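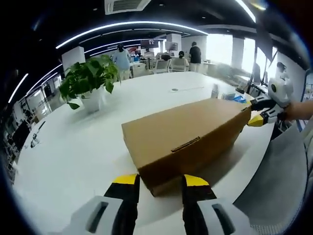
Kakulum – a small data card about boxes and what goes in them

We use cookies to improve your experience. Accept | Manage preferences

Kakulum is 231 short recordings of people putting office supplies into cardboard boxes, taking them out again, and moving the boxes along the table. If you hoped for something more glamorous, the Garrido set has fruit.

What's in it

- 231 recordings, 26 of them very short
- 43 different items, mostly the sort of thing you find in the bottom of a desk drawer
- 11 sizes of box, from "fits a stapler" to "needs a friend"

The items are whatever the supply cupboard had in December. Wipes are over-represented. So are small boxes inside bigger boxes, which purists may want to filter out using the column nested. 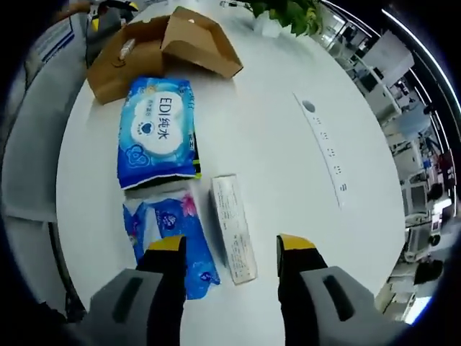
Wet wipes (EDI纯水), a crumpled blue package, a narrow white box and the open carton.

Labels

Each recording has one line in items.csv. Soft things are labelled soft, stiff things stiff, and packets that have been squashed once too often are labelled soft_ish. Dinesh Krishnan argued for a proper scale. He was given soft_ish.

A box counts as open if any flap is up. Handle slots are marked when visible, but we don't record whether anyone used them.

Known problems

- Small print on packaging is often unreadable. Please don't train a reader on it.
- Trillach, the earlier release, used "carton" for every box. We use "box". The conversion script handles most of this and sulks about the rest.
- Lighting is office lighting throughout.

Use

Free for research and teaching. Cite as Kakulum, with Asiveck as the publisher. Corrections go to the issues page, preferably one per issue.

11 comments · 43 shares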